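June, 9.40 pm

Stayed until the building alarm did its first warning chirp. Notes while I still have them.

Started the session with the right arm refusing to home. Horațiu had it down as a firmware fault and had already opened a ticket. I power-cycled the bus twice, then checked the ID table and found two joints answering to the same address after last week's swap. Reassigned, homed clean, ticket closed. Forty minutes gone, which is cheap by our standards.

Main job was the handover task for the Asum round. The rules changed again: the strip now has to pass from one gripper to the other above the floor, with no contact with the tiles during the exchange, and the judges want 57 recorded demonstrations in the submission instead of whatever we felt like sending. Iulian read the whole revision aloud and then asked whether a dragging tail counts as contact. Irja has emailed the organizers. My guess is that it does, and I've written the protocol on that basis.

Calibration first. Ran the checkerboard for both wrist cameras, then the hand-eye solve. Left converged on the first attempt. Right gave a residual I didn't like, so I tightened the bracket and repeated it. Better. I still want to redo it with more tilt in the poses, because we keep collecting them all from the one comfortable angle and the solver has nothing to work with in the third axis.

Pak-hei has rewritten the logger so that both arms share one clock. Before this the left stream lagged by up to 200 ms and we were training on a handover that never happened. He tested it by tapping both grippers together and comparing the current spikes. They line up now. He also changed the folder naming without telling anyone, so my replay script failed on every path. Fixed with one line and some muttering.

Teleoperation in the afternoon. Roxana drove both sides for the first block, then I took the second. She is much smoother than I am on the approach — I tend to close the receiving gripper early and push the strip out of plane. 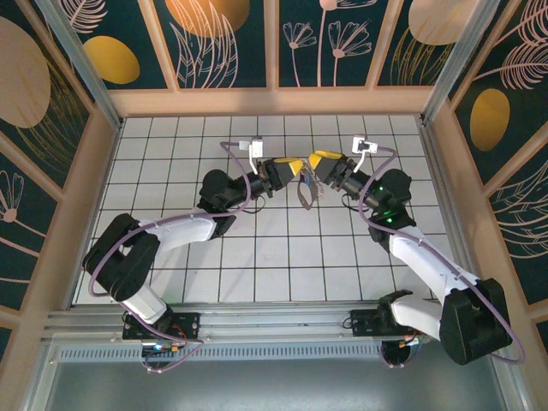

The behaviour I'm after is a short overlap where both sides hold, then the giver opens. If the giver opens on a timer, the policy learns the timer. If it opens on the receiver's motor current, we have a signal that means something. I set the threshold by hand at first and then wrote a small sweep over 4 values. Plots are in the Drisholm folder.

Irja thinks we should drop the learning rate before touching the data again. I think the data is the problem. We agreed to train both ways at 100 epochs and stop arguing until there are curves.

To do: reply to Stanciu about the spare servo, recalibrate right wrist, label the failed grasps as failed, buy my own hex keys and put my name on them.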